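The bowl stand, and other things I keep moving about

18 November 2023

So I've finally given in and bought a proper stand for a bowl. Yes, a stand. For one bowl. My sister laughed down the phone for a good minute when I told her, and she owns a special hook for bananas, so I'm not taking it to heart.

It started in October, when I had a big sort-out of the shelves in the back room and found the little glossy bowl I bought years ago at the market in Akham. I paid 22 for it, which felt like a fortune at the time, and then I wrapped it in a tea towel and forgot I had it! It had been behind the slow cooker all along. Anyway, I wanted it out where I could see it, and every spot I tried looked wrong. Windowsill: too cold and gloomy. Bookcase: lost among the books. Top of the fridge: don't ask.

Bujar Lazarević (some of you will remember him from the Prumow craft fair, he had the stall with the lampshades) told me to stop fussing with shelves and put it on something plain and pale, with a bit of height next to it. He's usually right about these things, annoyingly.
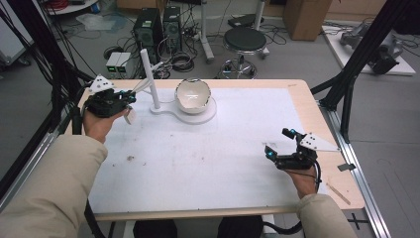

Filed under: Home bits, Tables and shelves

White bowl, white stand, white sheet. I thought it would all disappear into itself, but the shine on the inside of the bowl does a lot of work, and the bare wood showing along the edges of the table warms things up. The base is shaped like a figure eight, with the bowl on one half and a thin upright rod on the other - that's your bit of height.

The sheet could do with a wash, I know. There's a dark smudge on it and a few grey scuffs, and I've got a bottle of the Valtance stain stuff under the sink that I keep meaning to try.

Still undecided about what goes in the bowl. Keys would be sensible, but I think they'd scratch it. I did consider those tiny satsumas, only I'd eat them. For now it's staying empty, and if anyone has found a decent plain runner that doesn't crease the moment you look at it, please leave me a comment.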